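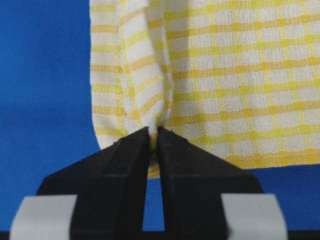
Posted by the Dornell notebook in June | Filed under: cloth, data | 4 comments

The towel set is up to 2234 episodes as of tonight. The target is 2480, which is the number I wrote on the whiteboard before I knew how slow towels are. I'm leaving it there.

An episode for this set goes like this. The towel starts flat, or flat enough. The gripper comes in over it, closes on the cloth, lifts, and lays it over on itself. I steer the arm by hand with the leader arm on the other side of the bench. When the fold is done I press the pedal, the recording stops, and I put the towel back some other way. Then I do it again. I do 50 in a sitting and then get up.

Most of my time this month went into the pinch. With blocks and cups you can be sloppy about where the fingers close. With cloth the grip decides everything that comes later. If the fingertips only catch the top of a ridge, you have very little fabric between them and it slides out on the way up. If you push down too far before closing, you gather so much that the whole towel comes along in a lump. What I want is a small bunch with a clean fold running away from it, and the checks are good for judging that. You can see the rows bend in toward the fingertips, and you can tell from the bend how much cloth you have taken. I had plain towels in the first batch and it was much harder to tell from the wrist view what I was holding.

The yellow check against the blue mat has been the easiest pair to work with. The hem stands out and the corners are easy to find. That worries me a little, so I have been mixing in the harder towels at a fixed rate: 20 out of every 50. I started doing it late, and the early part of the set leans too far toward the easy ones. I may record more of the hard ones past the target and drop some early episodes to even it out.

I keep the failures. If the cloth slips and I go back for a second grab, it stays in as one long episode with a tag. The first model I trained, which I called Prokmont, only ever saw clean runs. When it missed a grab it carried on and folded the air. The second one, Anden, had the retries in its training data and it does go back, though it often goes back to exactly the same spot. I think that's my fault. I looked through the tagged episodes and I tend to regrab in the same place too.

So the rule for the rest of the set is that a second grab has to be at least a finger's width away from the first. It feels unnatural and I still forget.

A few other things I changed:

The wrist camera exposure is locked now. On auto it drifted whenever the towel filled the view, and the yellow went pale halfway through a lift.

I wipe the fingers before each sitting. They pick up lint and dust quickly with this kind of cloth.

I slowed the close. A fast close knocks the ridge flat before the tips meet — you can see it if you step through the recording one image at a time.

I stopped smoothing the towel between episodes. I was ironing it with my palm without thinking, and no towel on a real counter looks like that.

Ó Flaithearta is the name for the next model, and it gets the full set when I reach the end. Training runs overnight on the machine under the stairs. I'll post the fold results with the plain towels and the checked ones listed separately, because a single score would hide the part I care about.

Next sitting is tomorrow at 7 a.m., before it gets too warm in the room.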